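Two Arms for the Bedroom Floor
Gallthorpe's rental robot takes on the jobs between the laundry basket and the bookshelf

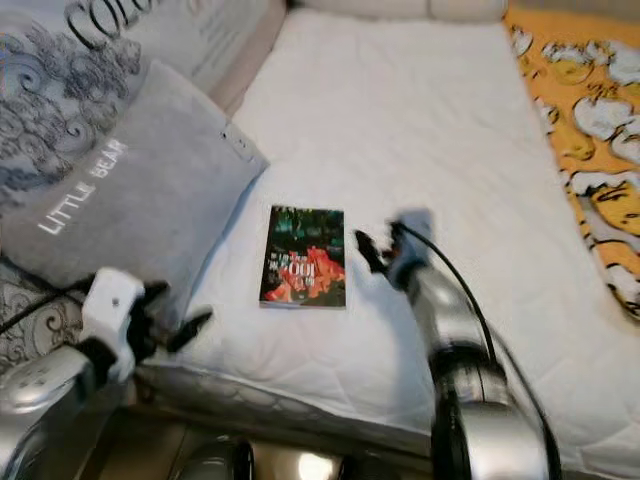

Gallthorpe has spent most of its life selling arms to packing lines. The Sullance is its first product meant for homes, and it comes as a service. A household signs up for 18 weeks, a fitter brings the two-armed unit in, and after that it works through a list of tidying jobs set on a phone.

The list is short for now. The Sullance will pick up books and soft toys, move pillows, pull a blanket straight and carry small things to a bin or a shelf. It does not do dishes, and it will not lift anything heavier than a bag of sugar.

Morenike Ekwueme, who runs home trials for the company, says flat things on soft surfaces took the longest to get right. A paperback on a padded mattress sinks a little when a finger presses beside it, and the cover can bend before the book comes up. "On a hard table you know where the bottom is," she says. "On a bed you have to feel for it."

Her team's answer was to slow the last part of the reach and let one arm hold the bedding while the other takes the book. It works well enough, though it is not quick. Clearing a child's bed took the unit around 7 minutes in our test, and a parent would do it in one.

Setup was easier than we expected. The fitter walked the unit through each room, marked the shelves and bins, and left a printed card with the stop commands. Patterned fabric gave it some trouble on the first day. It went for a printed shape on a cushion twice before we marked the cushion as off limits in the app.

The arms are quiet, but the base needs a clear strip of floor, and small bedrooms may not have one.

Arnard, the rival service, costs less and has one arm. Gallthorpe plans to add 100 more homes in September.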